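Ticket 200: Mesh bin in the lounge keeps sagging
Opened by: Letay Birhane
Location: Stallville, lounge with the beige carpet
Status: Open, going well!

First off, I love this little bin. It's light, it's dark brown so it hides everything, and it holds way more than you'd think. The trouble is the rim. It folds in on itself, and then cups miss and land on the carpet.

Tried so far: rolled the rim outward by hand and left it overnight. Much better in the morning, a bit crumpled again by 6.
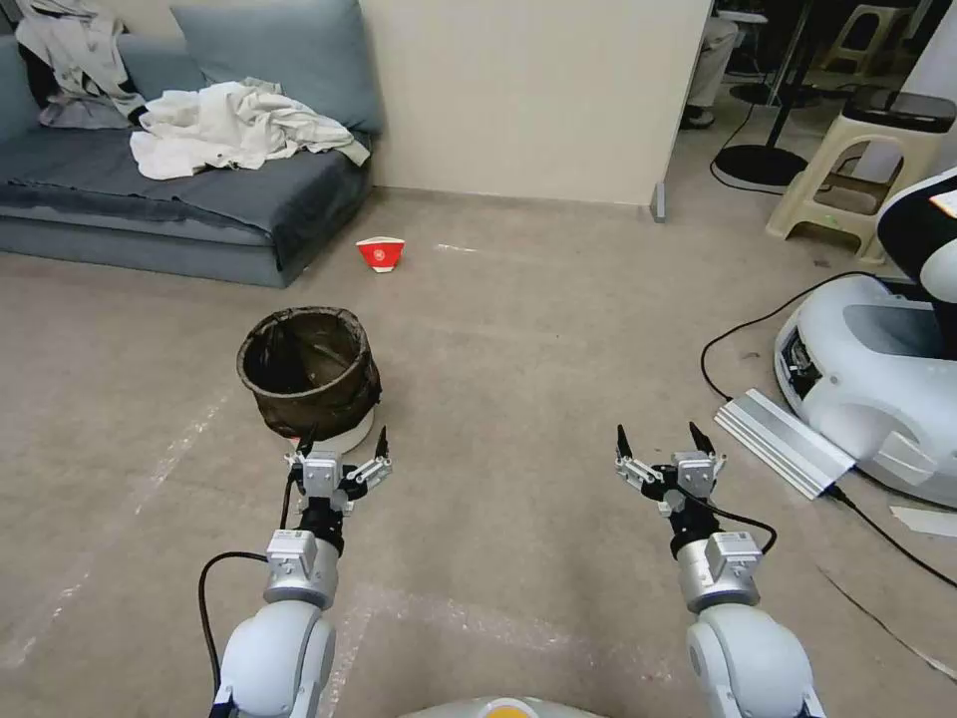
Next up is a loop of stiff garden wire threaded through the top edge. I have 16 inches left over from the Mekonnen job, so I'll need to buy more, but it's cheap stuff and I really think this will do it.

Also on my list: pick up the stray trash, fold what's on the sofa, and try a carpet brush on the pale streaks. Will update once the wire is in!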